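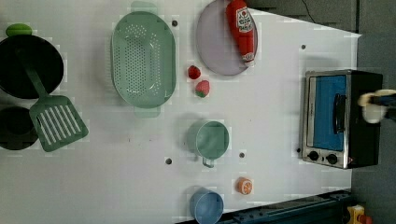
Play kitchen bench, afternoon notes (December)

Started the sort of the play kitchen things after lunch, on the white table, which is still the best surface we have for this because everything shows up on it, including the crumbs of old sticker glue I thought I had cleaned off last time. I meant to do only the cookware and leave the food for another day, but the food was sitting on top in the tub and one thing led to another. So these notes wander a bit. Sorry to whoever reads them after me.

Pots first. The black ones are going in the Wudlow set, and I'm happy with that choice even though I argued for the red enamel look back in the summer. Black makes the food stand out. A strawberry dropped in a black pot is a small event when you are four years old! My one worry is that the insides are so dark that little pieces vanish at the bottom, and at pack-up time the grown-up has to tip each pot to be sure. I've written "tip the pots" on the lid of the tub in marker and will see if it rubs off.

The bright green knob needs a decision. I had it perched by the big pot while I was working and kept nearly knocking it off the table with my sleeve. It's a cheerful thing and I'd be sorry to lose it, but it has to be properly fixed to something or it has to go, and I'd like to hear what the others think before I get the glue out. For now it lives in the jam jar on the windowsill with the spare wheels from the Vorkatik carts.

The spatula is my favorite of the lot. Sage green, nice long handle, and a wide slotted head that looks like it came out of somebody's real drawer. It's long for the pot, mind you. Lay it across the top and the handle end sits in the pot while the head hangs well out over the other side, and I can picture it being flipped onto the floor fifty times a morning. I tried it in the crock from the old Cadwaladr set and it stood up well there, so I'd like to send a crock along with it if we can spare one. Slots want a pipe cleaner or a soft toothbrush when modeling dough gets in them – please don't use the metal pick again, it leaves scratches that feel rough under a thumb.

Colander: big oval one, in the same pale sage as the spatula, with a flat tab handle at each end. The two look so good together that I went back through the shelf hoping for more in that color and came up with nothing. The holes are small, so dough will be a nuisance in this one too, and I think the card in the tub should simply say dry food only. I ran my fingers along both tabs, feeling for sharp seams, and found none I'd worry about. A colander this size also does double duty as a fruit bowl, which the children work out for themselves long before we suggest it.

Plates. I put the lavender-gray one out to see it next to the greens and, well, I was wrong about it. I'd called it gloomy at the last meeting. With something red on it the whole thing wakes up, and I'd now like to keep that color for the Wudlow set and move the yellow ones over to Clastero, where the tablecloth is blue anyway.

Which brings me to the ketchup. The red bottle with the white label is always the first thing grabbed, in every room we've ever taken it to, and it gets carried around by the neck like a doll. The label is what goes first on these, the corners lift and then little fingernails do the rest. I want to try a wrap of clear book film before it goes out, with the join at the back, burnished down with a spoon. If it bubbles I'll do it over. Film is in the second drawer, under the graph paper.

Strawberries next. The deep red one is smaller than the other, which has the green leafy top and the pale seed marks. I used to fuss about getting matching fruit and I've stopped. Children sort them into mommy and baby, or ripe and not ripe, and the odd sizes give them something to talk about. The small one does need to go through the size gauge before anything leaves this room, though. I didn't have the gauge this afternoon (it's been lent to the Clastero people, I think) and I won't sign the tub off on a guess.

Washing: the plastic pieces get 15 minutes in warm soapy water, then a rinse, then the rack overnight. Bottle wiped by hand only, on account of the label. I'd like to leave the whole lot on the rack until morning, even if someone wants the counter.

Still to do:
Find the size gauge.
Film on the ketchup label.
Ask about the green knob.
Look for a crock on the Cadwaladr shelf.
New card for the colander.
Update the shelf list – the last tub number I can find is 1,542, so the Wudlow tub would be the next one along, unless somebody has started a page I haven't seen.

Stopped at 5 with the kettle on. Tub lid is off so it can air out, please leave it that way.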